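3.2 Gripper setup and upkeep

The cell at Sandness has one arm, a two-finger gripper and a small camera mounted at the wrist. The table is covered with a teal cloth, and the task objects are rolls of tape, which are placed by hand between runs. This section covers the fingers and the wrist camera, as these needed most of our attention. The arm itself was serviced once, in March, and gave no trouble.

The fingers are black, with triangular cutouts and angled ribs on the inner faces. Each one carries a flat teal pad on its outer side. Figure 3 is a view from the wrist camera with the fingers apart over the cloth. We used this pose for all checks, so that a new picture could be laid over an older one and any shift in a finger would show up at the tips.

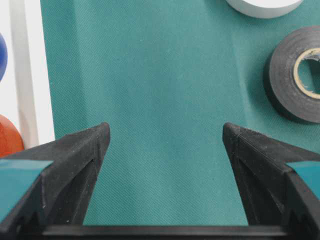 Figure 3. Wrist camera view in the check pose. A roll of black tape lies on the cloth at upper right.

A finger was replaced when its tip had moved by more than 12 pixels from the stored picture, or when a rib had cracked. Both fingers were always changed as a pair. Early on we changed only the worn one, and the new finger closed slightly ahead of the old one - enough to push a light roll sideways before the grasp. After a change, the gripper was opened and closed 30 times with nothing on the table and the check was repeated.

Cleaning was done after each block of runs. Dust collects on the fingers and in the cutouts, and a soft dry brush removes most of it. We tried a damp wipe but it left lint in the ridges. The camera window was wiped separately with a lens cloth. The table cloth was pulled flat at the same time, though small folds came back quickly and we did not try to keep it fully smooth.

Over 2,000 grasps we used 6 pairs of fingers. Four were replaced for drift at the tip and two for cracked ribs. The mounting screws worked loose twice during the first pair, and from then on they were checked with a torque driver at every cleaning. The second cell, at Kosov, follows the same routine and is described in Section 3.3.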